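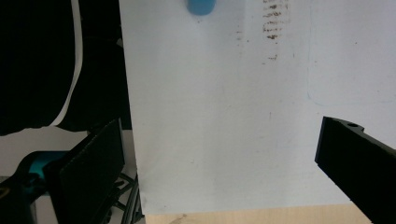
White paper sheet with blue object at top and dark marks down the upper middle.

Section 4: Setting Up a Tournament in Laizer

11 min read

Welcome to the fun part! By now you have Laizer installed and your club account is up and running, so it's time to build your first soccer tournament. We'll use one competition all the way through - the Jedach Cup, a summer knockout with 12 teams, played over a single long day in July. Follow along with your own team names if you like, every screen will look the same.

Before you begin

Have these ready:
- Your team list, with one contact for each team
- The kickoff time of your first game and the time you have to be off the fields
- Your club code (ours is 471, yours is on the Account screen)
- The name of the person who will approve results

Note: You can save and leave at any step. Laizer keeps drafts until you publish or delete them.

4.1 Create the tournament

1. On the Home screen, tap New, then Tournament.
2. Type the name. Spectators see it on their phones, so keep it short enough to read at a glance.
3. Enter your club code.
4. Under Format, pick Groups then Knockout.
5. Set the number of teams to 12. Laizer suggests four groups of three, with the top two in each group going through to the quarterfinals. Tap Accept.
6. Tap Save Draft.

If you'd like a different shape, tap Change Shape instead of Accept. Three groups of four works too, with the two best third-place teams joining the top two from each group. You get more group games that way, and it's a great choice if you have the field time for it!

Caution: Changing the shape after the draw wipes the draw. Teams and players are kept, but you'll have to assign the groups again.

4.2 Add teams and squads

1. Open the draft and tap Teams.
2. Tap Add Team and enter the name, the main shirt color and the change color.
3. Enter the contact's email. Laizer sends that person a link to fill in their own squad (this saves you a huge amount of typing).
4. Repeat for each team, or tap Import to load a spreadsheet.
5. Check the Status column. Green means the squad is complete, yellow means fewer than 11 players have been entered, and gray means the link hasn't been opened.

Note: A team with a yellow status can still be drawn and scheduled. It can't be marked as started on game day until the squad has enough players or you tap Allow Short Squad.

Shirt numbers have to be different within a team. If a coach enters the same number twice, the second player shows a red flag and the squad stays yellow until it's fixed.

4.3 Make the draw

1. Tap Draw.
2. Drag up to four teams into the Seeds box. Seeded teams always land in separate groups. Leave the box empty for a completely open draw.
3. Choose Instant or Live. Instant fills the groups right away. Live reveals one team at a time on a big screen, and it's a real treat with all the coaches in the room.
4. Tap Start.
5. When the last team is placed, tap Lock Draw.

Live Draw has a Pause button in the top corner. Lalit Vashisht, who runs the Brerkosmont league, likes to pause before each seeded group is completed and let the room guess. Try it, the noise is wonderful.

Caution: Lock Draw sends the groups to every team contact at once. Read through the names before you tap it.

4.4 Build the schedule

1. Tap Schedule, then Fields, and add each field you have. Give it the name that people at your ground use.
2. Set the length of each half and the halftime break.
3. Set Turnaround. This is the gap between one game ending and the next one starting on the same field.
4. Set Minimum Rest. No team will be given two games closer together than this.
5. Enter the first kickoff. The Jedach Cup starts at 9:00 a.m.
6. Tap Build.

Laizer works out the rest and shows the day as a grid, with fields across the top and times down the side. Drag any game to move it. If a move breaks your rest setting, the game turns orange and a small note tells you which team is affected.

If Build reports "Day too short," try these in order:
a. Shorten the turnaround.
b. Add a field, even for the morning only.
c. Shorten the halves in the group games and keep the full length for the knockout rounds.

4.5 Choose your tiebreakers

Two teams level on points is going to happen sooner or later, so decide this now. Go to Rules, then Tiebreakers, and drag the options into order. The starting order is:

1. Goal difference
2. Goals scored
3. Result between the tied teams
4. Fewest cards
5. Drawing of lots

For knockout games, choose Extra Time then Penalties or Straight to Penalties. The penalty screen tracks each kick and tells you the moment a shootout is decided.

Caution: Tiebreakers can't be edited once the first result is approved.

4.6 Add scorekeepers and approvers

1. Tap People, then Invite.
2. Choose Scorekeeper or Approver. Scorekeepers enter goals, cards and substitutions. Approvers confirm the final score.
3. Assign each scorekeeper to a field or to single games.

A result counts in the standings only after approval. In our sample cup Ashok Mittal is the approver for both rounds, and his name appears under each final score.

Note: Scorekeepers can work without a signal. Goals are stored on the phone and sent when the connection comes back. With the Halov scoreboard add-on, the board at the field updates over its own link (see Section 7).

4.7 Publish

1. Tap Preview and look at the page on a phone as well as a computer.
2. Tap Publish.
3. Share the link or print the poster from the Share menu.

The public page handles up to 800 followers on the standard plan. Followers get an alert for every goal in the games they pick, and grandparents in particular seem to love it!

To fix a team name or kickoff time after publishing, edit it as usual and tap Update. Followers of that team are told about a new kickoff time automatically. Spelling fixes go through without an alert.

Next: Section 5, Running Game Day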